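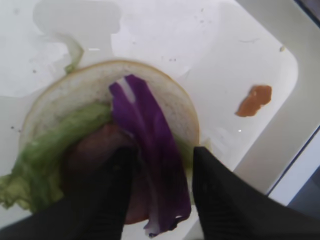

25 Sep 2019

Quick one before work, which means it'll be long and I'll be late. Went to see Correa last night at the Himville and my ears are still doing the thing. Yes I had earplugs. Yes they were in my other coat.

Doors were meant to be half seven. Got there at twenty to eight, queue still out past the bookies, drizzle. Stood behind two lads arguing over whether the second Correa album is better than the first. It isn't. The first one sounds like it was recorded in a biscuit tin and that's why it's good. The second one has a producer and a string section on one song and I've played it maybe twice all the way through. I kept my mouth shut. Growth.

Inside: same as ever. Sticky floor, the pillar. If you've been to the Himville you know about the pillar. They've painted it since May, dark red now, was black. You still can't see the drummer from anywhere left of the bar. Capacity is 347, it says so on a sign by the fire exit, and I'd say it wasn't full for the first band but it was very full by the end. Wednesday on the ticket stub is wrong by the way, the gig was Tuesday, they've printed the day after. Few people at the door looking worried about it. All let in.

So, first on, Fleletti. Three piece. Didn't know a thing about them except one song somebody put on a mix for me ages ago and I'd got the name wrong in my head all this time, had them down as Felletti and couldn't find them anywhere. Fleletti. F-L-E. Bass, drums, and a keyboard that looked as if it had been in a flood. No guitar at all. I like that in a support band, you don't get the fifteen minutes of pedal faffing.

First two songs, not sure. Bit stiff, vocals miles too low, the singer kept pointing at the ceiling for more and not getting it. Then somebody at the desk woke up and the third one was brilliant. Fast, daft, keyboard line going round and round like an ice cream van that's lost its brakes. Bass so loud the bottles behind the bar were buzzing. People who'd been stood at the back with their arms folded came forward a bit. You can always tell. It goes from a big empty half circle to a smaller half circle.

They did a slow one after that which I'd have swapped for another fast one. Then three more, finished with the song I knew, and it's about twice the speed live. Seven songs, off. No speech. One "cheers". Perfect support set really.

Bought the tape. £3, cardboard sleeve, hand stamped, the stamp is wonky on mine and I'm pleased about that. Haven't got anything in the house that plays tapes except the clock radio in the kitchen so that's how I've been listening this morning while looking for my keys. Sounds terrific through one tiny speaker. Side two is mostly the same songs as side one but slower? Need to go back to that.

Long gap then. Too long. The music between bands at the Himville is always the same dub compilation and I could draw you the tracklist. Went to the bar, stood there through three whole songs while the man in front ordered one drink at a time. Lager's gone up again. Not going to say how much, it'll only upset people.

Then Correa.

Right. I've seen them four times now and they've been four different bands. First time was the upstairs room at the Brotov, before they'd got anything out, when they had the trumpet. Second time no trumpet, two drummers. Third was that festival slot in the rain at one in the afternoon, which I don't count but I suppose I have to. Last night it was five of them, one drummer, the trumpet's back, and the guitarist who used to stand at the side facing his amp is now stood in the middle facing us. He looked like he was thinking about it the whole time. But he was playing so well.

They came on with no intro and went straight into the long one off the first album. The long one! As an opener! Eleven minutes on the record, and I'm sure it was longer last night, because they did the bit in the middle where it drops down to just the floor tom and they stayed there. And stayed there. And the whole room went quiet, even the bar, and you could hear somebody's coat zip. Then the trumpet came in from the back, very low, you weren't certain it had started. Hairs up on the arms. If they'd walked off after that I'd have gone home happy.

They didn't walk off, they did four off the new album in a row and I'm going to be fair about it. Two are great. The one with the handclaps is much better live, for a start the audience can do the claps and nearly got them right. The one they put out as a single in May is still not for me, it's got a chorus that sounds like an advert for a building society. Everyone else loved it. Girl next to me knew every word including the bit that isn't words. So what do I know.

Sound was good, better than it's been at the Himville for ages. I think they've got a new desk, or someone's turned the old one round. Vocals clear. Trumpet clear. Kick drum you felt in your knees. Only moan is the guitar through the left hand stack was cutting out on and off during the middle part of the set, crackle crackle, and they had to stop between songs and swap a lead. That took a good while, with the trumpet player filling in doing a bit of a hornpipe. Got the biggest cheer of the night so far. Bit cruel on the guitarist.

After that they seemed looser. Did the old B-side, which I'd honest to god never thought I'd hear, it was on the flip of the 7 inch they sold at the Brotov and never put anywhere else. I made a noise. A man turned round to look at me. I've got that 7 inch, number 24, pencilled on the back, and no you can't borrow it, last person who borrowed a record off me gave it back with a ring of tea on it.

Then the slow one with no name. Then the fast one with no name. I had a go at writing the setlist down on my hand and it's mostly come off in the shower, so here's what I can still read or remember, in order I hope:

The long one
Handclaps one
Building society
The other new one
New one, the good one, with the stop in it
(lead swap / hornpipe)
B-side!!
Slow one
Fast one
First song off the first album
Encore: cover, didn't recognise it, somebody help

The cover is driving me up the wall. Sixties I think, or somebody pretending to be. Chords go down, down, down, up. Something about a harbour in the second verse. The trumpet did what was probably a flute part on the orignal. If you were there and you know, leave a comment. I've been humming it into my phone and the phone says it's a hymn.

One thing that did annoy me. The talking. Not during the loud stuff, talk all you like, but there was a group by the pillar who nattered through the whole of the slow one, and it was about parking. Fifteen quid on a ticket and you spend it on parking chat. Got a few looks. Didn't take the hint. Then they filmed all of the next song with the phone held right up, so I watched most of it on a screen the size of a playing card, slightly behind the real one.

No curfew trouble for once. Finished a few minutes before eleven, lights straight up, everyone blinking. Merch table was mobbed so I didn't get the new shirt, only saw it over people's heads. Grey, small logo. They did have the first album back on vinyl, someone said they'd pressed 3000 of them this time, so there's no excuse now if you've been meaning to get it. Start with that one. I mean it. Then the second if you're curious.

Missed the last 40 by the length of the bus. Walked. Rain had stopped. Had the trumpet bit in my head all the way up the hill and got in past midnight with wet feet, and then couldn't sleep and put the record on very quietly with one ear near the speaker like a child.

Next up is the all-dayer at the Brotov, if I can get the Saturday off. Fleletti are on the bill for that, second from bottom, so get there early. I'm told they've fixed the stairs. I'll beleive it when I've been up them. There's also meant to be a secret headliner and everybody's got a theory. Mine is it'll be the same band who were the secret headliner last year.

Still haven't found my keys. Comments are open, harbour song, please.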